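Subject: Re: [darkham-fc] Saturday lineup and the back four 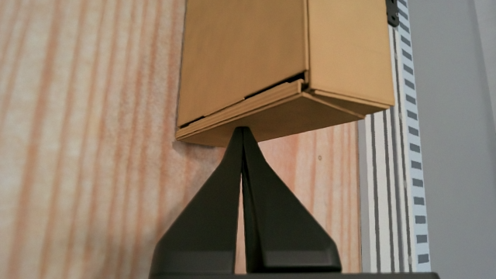
Matúš Oravec wrote that he would leave the back four alone for the Plonum match, and that one bad half was a poor reason to drop Acharya. He also thought the midfield had more to do with the goals than the defense did, and asked whether anyone had watched the second one again.

I have watched it again, twice. Answers below.

> The second goal starts with a throw-in on our right. We have
> three players within ten yards of the ball and none of them
> is marking. By the time it gets to the edge of the box,
> Acharya has two men to deal with. I don't see what he was
> supposed to do there.

Agreed on the throw-in. I had it down as Acharya's fault when I was at the game, because from the far side of the field it looked like he let the man go. On the replay he steps up to cover the runner in the middle and the other one goes in behind him. The right-sided midfielder should have tracked that run and he was still walking back from the throw.

The first goal is a different matter. That was a simple long ball and we were caught square. I would put that one on both center backs.

> We have 36 points and we are still talking like a team in
> trouble. Plonum have lost four in a row away from home.

We are fifth. Grirumex are 8 points ahead of us with a game in hand, so I don't think the top spot is realistic, but fourth is, and fourth gets a home game in the first round of the playoffs. That is worth worrying about. Last season we finished sixth, went away in the first round and lost in extra time.

On Plonum's away form, two of those four losses were by one goal, and they had a man sent off in one of the others. They also have their regular striker back. He scored 17 last year and he is good in the air, and that is my real concern. We have given up goals from corners in each of the last two games. Acharya is the only one of our defenders who wins headers regularly, so if the choice is between him and the kid, I would keep him in for this game whatever anyone thinks of the Grirumex result.

> If we change anything I would play an extra man in midfield
> and leave one up front.

I would not do this at home. We tried it in October and had one shot on target before the change at halftime. It worked all right at Grirumex last spring, but we were defending a lead for most of that game.

My lineup would be the same back four, the same two in the center of midfield, and a change on the right. The legs are gone on that side after an hour and everybody in the league knows it. Start the younger player and bring the older one on late if we are ahead.

One other thing. The club has the kickoff listed at 3:00 on the schedule page and 2:30 on the ticket page. I called on Thursday and was told 2:30 is correct. The gate on the Darkham Road side is closed for repairs, so everyone has to use the main entrance. If you are picking up tickets, allow some extra time.

I have one spare seat in the east stand if anybody wants it. Reply to me directly and not to the list.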